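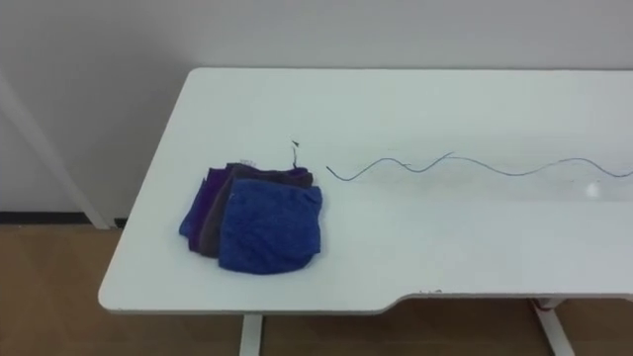
*Cloths on the desk. Blue, gray and purple.*

I've had the Motis arm wiping the same desk in the Stalleck office since June, and most of my time goes into looking after the gripper. The wiping program hardly needs me. The fingers do.

My routine goes like this. Power down, take off the finger covers, check the pads for cracks, clean the jaw faces, then run the open-close test 100 times before it gets any cloth. If the fingers don't meet evenly I redo the zero position. The Vieira manual puts that on page 118, under "Transport," so I now keep a bookmark in it.
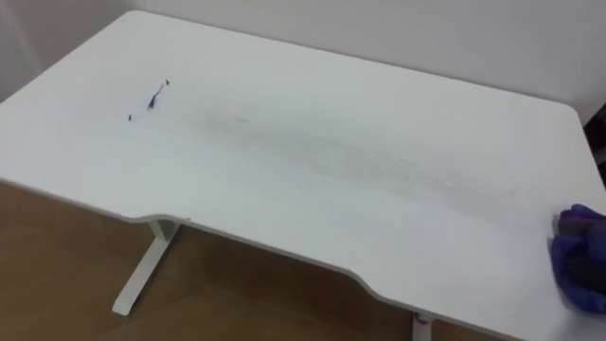

*Wiping pass at the right end of the desk, streak still on the top.*

Grip force took longer. At 80 percent the cloth bunches up and the arm skates over marker. I set it lower and added a bit of downward pressure in the wrist settings.
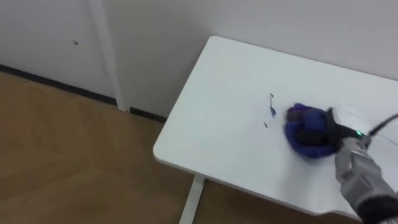
One reader wrote in that downward pressure is hard on the wrist bearing, and that slowing the stroke does the same job with less wear. I've cut the speed and will see how the bearing sounds next month.

Cables are the other chore. I check the clips every time I change a cloth and replace any that have gone soft. I'm on my ninth.

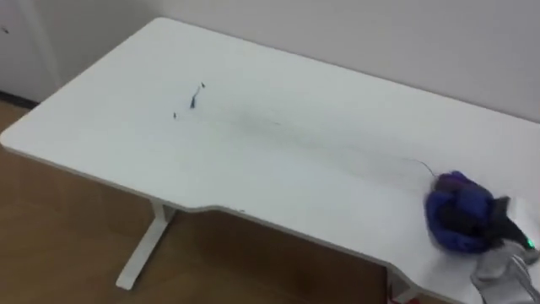 Clarnirex support told me by email that the clips should be left a little loose, so the cable can turn with the wrist. I had been pulling them tight. The next set goes on loose, and I'll redo the zero position at the same time.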